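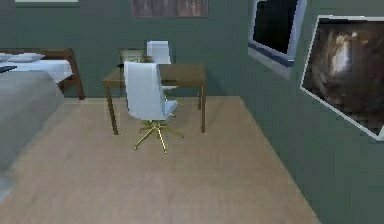
Projektbericht: Automatisierung im Zimmerservice
Verfasserin: Janelle Layug
Abgabe: 21. Januar 2021

1. Ausgangslage
Das Hotel Dristano will Teile der Zimmerreinigung an einen mobilen Roboter mit Greifarm abgeben. Das Modell heißt Jetard und wird vorerst nur in simulierten Gästezimmern erprobt. Zu einem Zimmer gehören Bett, Schreibtisch und Stühle. Meine Frage war, was sich für die Beschäftigten auf der Etage ändert.

2. Vorgehen
Ich habe 7 Mitarbeiterinnen befragt und 300 simulierte Durchläufe ausgewertet. Aufgabe war jeweils, den Boden zu saugen und die Stühle an den Tisch zu stellen.

3. Ergebnisse
In 249 Durchläufen wurde die Aufgabe vollständig erledigt. Die übrigen scheiterten meist an Drehstühlen, deren Fußkreuz der Roboter beim Anfahren streifte. Betten beziehen kann er nicht.

Rosalinda Mercado, Hausdame, rechnet damit, dass das Saugen wegfällt und die Kontrolle zunimmt. Maribeth Catacutan befürchtet, dass pro Schicht mehr Zimmer verlangt werden und fast nur noch die Betten übrig bleiben, also der Teil, der auf den Rücken geht. Eine Schulung wünschen sich alle Befragten.

4. Offene Punkte
Wer eine Störung behebt und ob diese Zeit angerechnet wird, ist nicht geregelt. Der Versuch im echten Zimmer ist für Juni geplant.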